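About Clatcombe

Clatcombe is a research group of four, started by Orysia Pasichnyk and Ferhat Kozan. We study how a robot can find its way to a named object using only what its camera sees.

Our current method, Okcombe, is trained in simulated rooms – plain walls, dark floors, a little furniture.

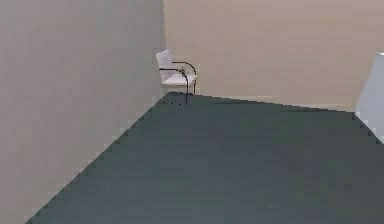
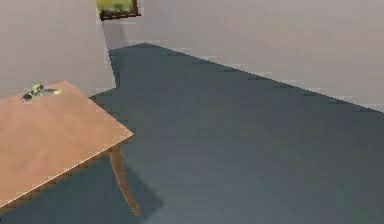
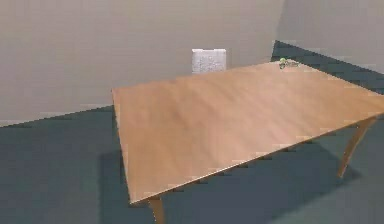

Selim Şimşekoğlu runs the training. Two papers are in review, and code requests go to Hatice Erdem.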